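Solange Doucette
28 November 2002

Laundry bags, then. A few people asked which settings I use for thin knits and prints. Settings matter less than the bag. Notes follow.

Put one garment in each bag. A second one doubles the drag on the mesh and the two will twist round each other in the spin.

Fold it loosely and push it towards one end. It needs slack net to move into. My own limit is half the bag. 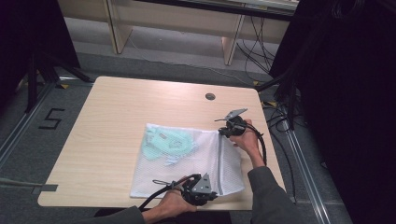

Do the bagging on a table. On a bed the mesh sinks and you end up catching cloth in the zip. Lay the bag flat, smooth the corners out, then close it.

Mesh size: fine diamond net for anything printed or with small trimmings. Coarse net rinses faster but lets hooks through. Mayuree Kaewmanee swears by coarse for towels and I have no quarrel with that.

A bound edge lasts longer than a raw overlocked seam. The net nearly always goes at the seam first.

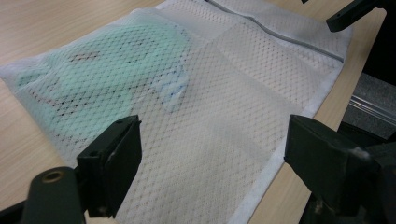 Household Notes, no. 37, p. 10

The reference is to my old piece on pale greens, for those who still have the photocopy. Summary: wash at 30, half the usual powder, no softener, spin no higher than 800.

Small dark prints on a pale ground should be turned inside out before bagging. I have skipped this step and regretted it.

Zips. Run the slider right to the end of the track and lay the tab flat. If there is an elastic garage for it, use it. A slider left short will creep open — usually in the last spin.

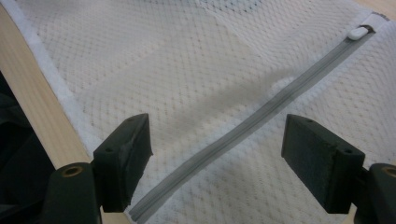
Check the teeth every few washes by drawing a fingertip along them. Any roughness and the bag is demoted to socks.

Gordon Marchand asks about drying in the bag. No. Take the garment out, shake it, dry it flat. The bag can hang on a hook by one corner.

I replaced two of mine in February. The rest are still going.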